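This guide is for people who record teleoperation demonstrations at the Farbridge apartment. The task is called "garment on hanger, bed surface". The operator guides the two arms by remote control, and the robot learns later from the recordings. Please read everything once before your first shift, also if you already did the towel task in November.

## What you need

- Both arms connected and homed in Bunix (our control program)
- One light garment and one hanger from the Dovlow box
- A bed with the duvet pulled smooth
- A free path for the robot base at the foot of the bed

The full set is 1,000 episodes. When I write this page we have 795 accepted ones, so every clean recording is welcome.

## 1. Set the start position

Drive the base to the foot of the bed. Both grippers should be open, and the cloth should lie between them where both can reach it. Do not fold it nicely. Pick it up, let it drop from a small height, and keep whatever shape it takes. If you always start from the same shape, the robot will learn only that shape.

Look also at the floor before you move the base. A cable under the wheel will spoil the episode and maybe the cable too.
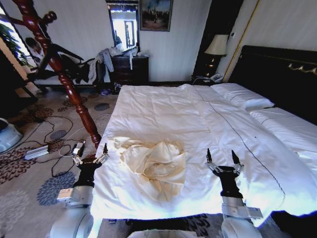 ## 2. Make the first grasp

Start the recording in Bunix and wait one second with still arms. Then bring one gripper down to the cloth, slowly in the last part. Close it on a fold. A flat area of cloth is difficult, because the fingertips only slide over it.

When the fingers are closed, lift a little and stop. If the cloth stays, continue. If it slips, open, go back up and try again in the same episode. We keep up to two failed grasps in one recording - they teach the robot how to recover. With three or more, press Discard.

## 3. Put the garment on the hanger

Lay the hanger on the bed with the hook turned away from the robot. One arm moves the garment and the other one holds the cloth down, so the whole heap does not travel with the pull. Take the garment near the shoulder and guide it over the end of the hanger. Keep the pull low, almost parallel to the bed. When you pull upward, the hanger comes up together with the cloth.

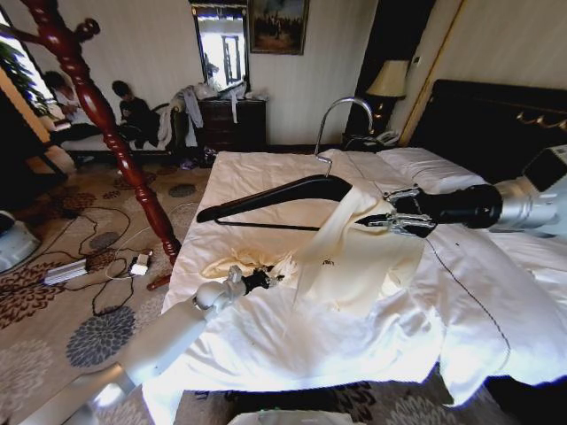
**Can I change the holding arm in the middle of an episode?**

You can, but first stop both arms and wait until the cloth is at rest. Then place the new holding gripper before you release the old one. If you change while the cloth is moving, mark the episode with the tag "swap" so the reviewer will look at it.

## 4. Check the wrist view

After every 50 episodes, make a short pause and open the wrist cameras in Bunix. You want to see the finger linkages on both sides, sharp and at the same height. If one side sits lower, the camera mount has turned and must be set again with the small Koller key.
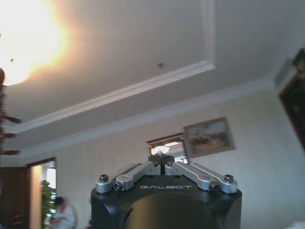
Do this check also after any hard contact with the headboard or another piece of furniture. A turned camera is easy to miss during work, and last spring we had to throw away 111 episodes for this reason. It was one full Wednesday of recording.

Light matters too. The room is bright by day, and the ceiling lamp can be strong in the wrist view when the gripper points up. Do not change the lamp or the curtains between two episodes of one session. Choose one setting and write it in the session notes.

## 5. Lift and reset

For the lift episodes use only one arm. Close the fingers fully, raise the cloth straight up, and let the lower part stay on the bed. Hold for two seconds at the top. Then come down at the same speed and open the fingers only when the cloth has support under it.

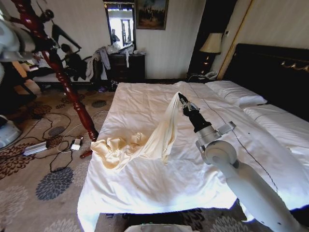 *One-arm lift with closed fingers. The rest of the cloth stays on the duvet.*

Before the next episode:

1. Stop the recording and give it a label (good, retry or discard).
2. Move both arms back to the home position.
3. Drop the cloth again, in a new place on the bed.
4. Pull the duvet smooth if it has moved with the cloth.

Upload the session before you switch off the robot. The upload page in Bunix shows a green line for every file that arrived complete. If a line stays gray for more than ten minutes, leave the computer running and write the session number on the board at the door.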